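Glassware and mugs: where they go, and why the microwave stays put

20/09/2024

The small kitchen at the Allton unit has two tables and no cupboards. One table is white and carries the microwave. The other is wood on a black metal frame and carries whatever did not fit on the first. For most of the year the split between them was accidental, and I have spent part of September making it deliberate.

First, the constraint. The only double outlet in the room is behind the white table, at the left end. The microwave cord is short and I do not run microwaves from extension cords, so its position was fixed before anything else was considered. Everything that follows is arranged around that.

A microwave needs clearance. The manual for ours asks for a gap at the back and a larger one above, and says nothing may be stored on top. We had been storing the tea towels on top. They now hang on a hook by the door. The top of the microwave is to be treated as part of the machine and not as a shelf, and I will remove anything I find there.

Second, drinkware. I wanted to know how much of the table it took up, so I measured. A standard mug of ours needs a square 103 mm on a side once the handle is included and a finger's width is left for picking it up. The small clear glasses need much less, but they are the ones that get knocked over, and I would sooner give them the same square and waste a little table.

Grouping by type does not work on a surface this size. I tried it for a week: mugs at the back, glasses in front, water bottles at the end. The problem is that people take one item and return it to the nearest gap, so after two days the groups had dissolved. Grouping by state holds up better. Clean and available goes on the wood table. In use, or waiting to be washed, goes on the white table. A glass moves between the tables in one direction or the other and there is no third place for it.
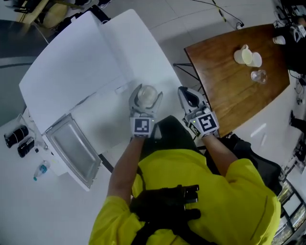 Thanakorn Wattanapong read an earlier draft of this and objected to the state rule on the grounds that a used glass standing beside a microwave will sooner or later be swept off by somebody opening the door with a hot bowl in the other hand. He would put the dirty side on the wood table and keep the white one for the microwave alone, with a clear landing space in front of it.

I take the point about the landing space. The door on ours swings through an arc that reaches most of the way to the front edge, and I had measured the oven with the door shut. With the door open the usable white surface drops considerably. What I have done is mark off the door's arc in pencil and keep used items outside it. They still fit — just — provided that water bottles are kept somewhere else.

I did not swap the tables over as he suggested. The wood top has an oil finish, and a mug with a wet base leaves a ring on it within the hour. The white top wipes clean with a damp cloth. Wet things belong on the surface that tolerates them. If the wood is ever refinished with something harder I will look at the question again.

Handling, for completeness:

Pick up small glasses by the sides, low down, and never by the rim. The rim is where they chip and it is also where somebody drinks.

Mugs stand upright on the wood table, not upside down. An inverted mug traps moisture against the oil finish and you get the ring anyway, only larger.

Do not stack the small glasses. Two of ours jammed together in the spring and one cracked as they were being separated.

Office chairs go back under a desk when you are finished. There is enough room between the tables for one person to turn with something in each hand, and a chair removes that.

Costs were minor. The hook was already in a drawer. A roll of shelf liner from Drinport came to 29 in local money and I used less than half of it, under the mugs only. Prakash Subramaniam has asked for a wall shelf above the wood table, which would take the clean items off it completely. The wall there is plasterboard and I have not yet found the studs. A shelf 38 cm deep would also be at forehead height for anyone leaning over the table, so it would need to be shallower, and a shallow shelf holds one row of mugs.

I have left the pencil arc on the table. It wipes off, so it will need redrawing from time to time, and the pencil is on the windowsill.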